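Gripper, take 4: the fingers finally close straight

So where were we? When I left off in January I had a bag of printed links, a trigger that went *clonk*, and a pair of fingers that met in the middle like two people who both want to go through the door first. I said I'd have it sorted in a fortnight. Ha.

For anyone who's new, I'm building a hand-held gripper. You squeeze, the fingers close, and a little camera looks out over the top of them and records what you're doing. Later on the same fingers are meant to go on the end of an arm (which I don't own yet, let's not talk about the arm) and the arm has a go at copying me. The bench at Wutcombe, our shared workshop, is where most of it happens, and the rest happens on my kitchen floor after tea.

The linkage was the thing holding me up. Each finger hangs off a pair of links, and if all the pivots are in the right place the pad stays parallel as it moves in. If they're not, it toes in or splays out and whatever you're holding squirts off across the room. Mine toed in. I'd been drilling the pivot holes out by hand after printing, because they always come off the printer a touch tight, and of course a hand drill wanders about all over the place. Over the length of a link that's enough to ruin your day.

What fixed it was brass. I'd bought a bag of eyelets for a tarpaulin years ago and never used them, and one evening I noticed they were very nearly the size of my pivots. I opened up the holes in the model, printed the links again, and pressed the brass in with the soldering iron turned down low, the same way you'd do a threaded insert. Go slowly! I cooked 6 links before I got the hang of it, and the smell hung about until bedtime. Once they're in, though, the pin turns on metal, the wobble's gone, and the two sides move together like they've been introduced.

Then I needed something awkward to hold. Foam blocks are fine but they're too forgiving, and I'd been kidding myself with them for weeks. I went round the house looking for things with a round bit to grip and a heavy bit somewhere else. Wooden spoon, fine. Screwdriver, fine. Torch, fine, once I'd stopped it rolling. The hairbrush was the one I was most nervous about, what with the smooth rounded handle and that great paddle of a head sitting up above the fingers wanting to tip over.

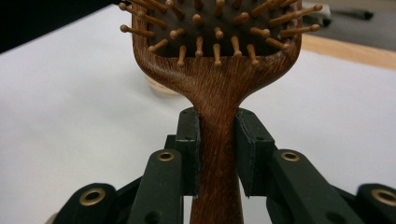 Upright, with a pad on each side of the handle. Very pleased with this one.

I've got a little routine now. Squeeze, lift, hold while I count to 19 (no reason, it was the number I got to the first time before I had to answer the phone), tip it forward, tip it back, put it down. The brush did the whole lot without twisting. The old fingers wouldn't have managed the lift. I did it again straight away in case it was a fluke, and then I did it again because I was enjoying myself.

The pads are getting a bit tatty, mind. There are scuffs along the bevelled edges and some lighter chips at a corner where I've been knocking them against things. I keep meaning to soften that edge in the model, and I keep printing the same file. The pads are flat, too, and a flat pad on a round handle only really touches along a line. I'd like to try a version with a shallow groove down the middle, or maybe a skin of something grippy stuck on top. I've had a sheet of Braltel rubber in the drawer since the bike stand project, so that'll be first. If it peels I'll go back to the plain pads and say no more about it.

Software, quickly, for the two of you who ask. I've moved the recorder over to a little program I've called Warkness, for no better reason than I was looking at a map at the time. It saves the video and how far the trigger's pulled, both with the same clock, and that's it. The old one used to drift, so by the end of a long take the fingers would be closing on the video a good while after the numbers said they had. The new one starts a fresh file every 2000 pictures and lines everything up again at the join. It's a bit clumsy and I'm sure there's a grown-up way of doing it. It also crashes if you unplug the camera before you stop recording, so don't do that. I do it nearly every time.

I did look at buying a proper gripper, by the way, since a couple of you suggested it. There's a second-hand Espinoza one that comes up now and then, and it looks lovely, but it'd cost more than everything I've spent so far put together, and I'd be too frightened to take it apart. With mine, if a link snaps I just print another one while I'm washing up.

Jobs for next time, mostly so I don't forget:

- groove in the pads, or rubber, or both
- softer spring on the trigger, my hand aches after a long go
- round off that bevel!!
- find out why the left side squeaks (it's only when it opens, never when it closes)
- tidy the cable, it's held on with a hair bobble at the moment

I'd also like some more things to pick up. So far everything's been stiff. A sock would be interesting, or a slice of bread, or one of those floppy silicone spatulas. If you've got ideas, stick them in the comments, but please no eggs. I've done eggs, and I'm still finding bits of shell in the keyboard.

The link files will go up once I've measured the eyelet holes properly, as the ones I've got are labelled "final", "final2" and "use this one" and I couldn't swear to which set is on the gripper.

4 comments
19 shares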